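Stultside Property and Evidence Office
Frequently asked questions

These answers are for people whose belongings were taken by our officers during a search, an arrest or a traffic stop. Last updated November 2025.
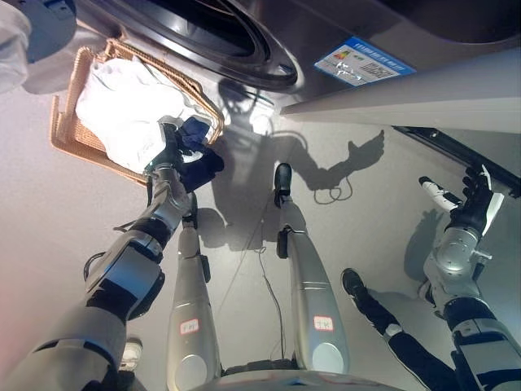
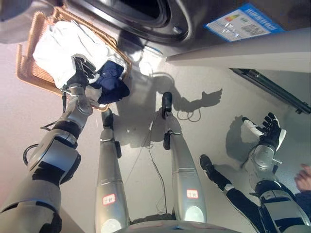 Clothing and a woven basket in front of a washing machine.

How do I know if you have my property?
Every person receives a receipt with a case number at the time of the search. If you lost the receipt, call the office and give your full name and date of birth. Our clerk, Thilini Siddiqui, can look for the number.

When can I get my things back?
It depends on the case. If the property is evidence, we must keep it until the court or the prosecutor gives a written release. When we receive the release, we send you a letter. From the date of this letter you have 40 days to come.

What must I bring?
The letter and one photo ID. We can't accept a photo of your ID on a phone.

Can another person pick up for me?
Yes, with a signed and notarized note from you. The person must also show ID.

Is my money returned in cash?
No. We return it by check, and it takes nearly two weeks.

What about drugs and firearms?
Illegal drugs are never returned, they are destroyed by court order. For a firearm you need first a background check, and after that an appointment with Sergeant Remzi Coşkun.

What happens if I do not come?
Unclaimed property is sold at the auction in Dranddale each April, or destroyed if it has no value.

I don't agree with the decision. What can I do?
Write to the office within seven days and include your case number. You can also ask the court directly for a hearing.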